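Fórum Morais — Casa e Arrumação
Tópico: Guardar brinquedos de filhos crescidos: caixa fechada ou caixa aberta?

lanterna_verde
7 de setembro de 2019

Boa tarde a todos. Peço desculpa se o meu português tem erros, vivo em Portugal há poucos anos e ainda escrevo devagar.

Tenho em casa muitos brinquedos dos meus filhos, que já são adultos. Blocos, puzzles, um comboio, carrinhos. Guardei tudo numa arrecadação e agora preciso de reorganizar, porque vamos mudar para um apartamento mais pequeno. A minha dúvida é simples: é melhor guardar em caixas com tampa, bem fechadas, ou em caixas abertas numa prateleira, para que o ar circule? Na casa antiga usei caixas de cartão e duas delas ganharam um cheiro muito forte a humidade. Os puzzles ficaram ondulados. Queria evitar o mesmo erro.

Agradeço as vossas experiências.

sotao_da_avo
Bem-vinda! O teu português está óptimo, não te preocupes.

Caixa com tampa, sempre. Em arrecadação entra pó, entram traças e, se tiveres azar, ratos. Eu uso as da Banetti, as de 20 litros, que empilham bem. Já tenho algumas desde que a minha filha entrou na escola e nenhuma rachou.

tiomanel_841
Discordo do comentário anterior. Se fechas madeira com um bocadinho de humidade lá dentro, a humidade fica lá. Abri uma caixa de blocos dos meus sobrinhos e estavam com manchas pretas. A tampa estava perfeita, aliás perfeita demais. Desde esse dia guardo a madeira em caixa aberta, coberta com um pano de algodão.

sotao_da_avo
Mas tu guardaste a madeira bem seca, tiomanel? É que isso faz toda a diferença. Eu deixo tudo dois dias em cima da mesa da sala antes de fechar.

tiomanel_841
Parecia seca. Tinha sido lavada, admito.

lanterna_verde
Obrigada aos dois. Então talvez o problema seja lavar. Eu pensava lavar todas as peças com água e sabão antes de as guardar. É má ideia?

papel_e_cola
Para plástico, lava à vontade. Para madeira, pano bem torcido e mais nada. E para os puzzles de cartão, nem isso: um pincel seco.

Junto um conselho que me deram na loja Brurham: separar por material e não por criança nem por tipo de brinquedo. Custa um pouco ao coração, porque uma pessoa quer ter "a caixa do João" e "a caixa da Rita", mas cada material envelhece de maneira diferente. As borrachas e os plásticos moles, por exemplo, podem colar-se às peças pintadas.

lanterna_verde
Isso não sabia. Tenho bonecos de borracha misturados com o comboio — vou separar hoje mesmo.

E quanto à altura da caixa? As minhas são muito fundas e, quando os netos vierem, não quero que despejem tudo no chão para encontrar uma peça.

papel_e_cola
Para blocos, caixa larga, de fundo direito e sem tampa, pelo menos enquanto estão em uso. Espalham-se os blocos no fundo e vê-se logo o que há. As cinzentas rectangulares são as mais discretas numa sala.

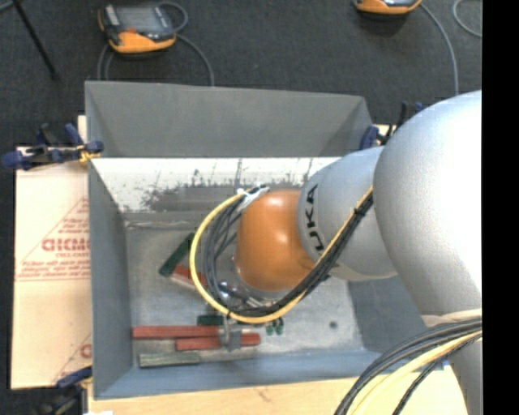 Tempo de leitura: 2 min

sotao_da_avo
Pronto, para uso diário aceito a caixa aberta. Para a arrecadação continuo na minha, com tampa e com um saquinho de sílica.

tiomanel_841
E eu continuo com o pano. Mas a sílica é boa sugestão, isso reconheço. Só é preciso tirá-la antes de dar a caixa a crianças.

lanterna_verde
Decidi assim: blocos na sala, em caixa aberta e baixa; plásticos e comboio na arrecadação, com tampa; puzzles dentro do armário do quarto, na vertical, como livros. Os bonecos de borracha vão ser oferecidos à ludoteca Eltutgate, se eles os aceitarem.

Alguém sabe se é possível endireitar um puzzle ondulado? Tenho um com um mapa da Europa que gostava muito de salvar.

papel_e_cola
Monta-o, põe papel vegetal por cima e livros pesados durante duas semanas. Não fica como novo, mas as peças voltam a encaixar.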